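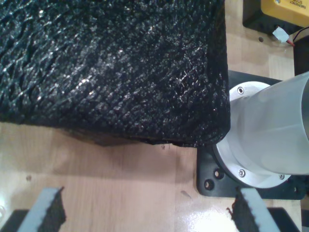
Skolldale Regional Archive – Department of Unclaimed Deposits

Statement concerning Deposit 2000

The deposit was received by rail freight in July, under a consignment note from the firm of Brorko. The note gave the contents as "one black, as agreed." The Department had agreed to nothing with Brorko and wrote to say so. The letter was returned with the stamp of a post office that had served the Figueiredo valley before the reservoir was filled.

In keeping with procedure, the deposit was unwrapped and placed on the light wooden table in the examination room. It was entered in the register as a block, black, with a crinkled and glossy surface, squared at the lower corner and frayed along the bottom edge. The first officer to examine it wrote "foam?" in the column for material. The second wrote "cloth, coated?" and the third, after a longer interval, wrote "hillside." The third officer was asked to amend the entry and respectfully declined.

The Department wishes to record that the third officer was raised in Figueiredo.

It was observed over the following evenings that the bright points on the upper surface did not keep to the same places. The lamp had not been moved. An officer traced them on drafting film for 30 nights and laid the sheets one over another on the window. The lights lay thickest in a band running down toward the centre, as the houses had once lain along the road to the weir. On some sheets a light was missing from the band, and on the sheet that followed it had been restored.

The tracings were sent to Grulex, whose surveyors had mapped the valley in the year before the flooding. Grulex replied that 4 of the positions could not be reconciled with any building on its plans. The third officer reconciled them in an afternoon. They were a bakehouse, two sheds and a lantern that had hung on a gatepost belonging to the officer's grandmother, and which the surveyors had not considered to be a structure.

On the morning of August 8, 2022, the third officer requested leave to sit with the deposit outside of working hours. The request was made on the correct form. Under "purpose" the officer had written "to see whether they put the lamps out." Leave was granted for one night, on the condition that the surface not be touched, and a chair was carried up from the reading room.

The officer's report runs to a single page. It states that the lights went out one at a time, beginning at the upper end of the road, and that the gatepost lantern was the last. It states that there was a smell of bread toward four o'clock. It gives the temperature of the room at each hour and notes that a small hole in the tabletop, near the yellow box, ought to be filled before it catches a sleeve.

The usual term for unclaimed deposits is 100 days, after which an item may be returned, transferred or destroyed. Brorko has no address to which the item could be returned. The Department has therefore extended the term without limit and has changed the heading in the register from "Object" to "Place."

The examination room will remain closed to the public after dusk. Former residents of Figueiredo who wish to visit may apply in writing, stating the road on which they lived and, where it is remembered, the hour at which the household went to bed.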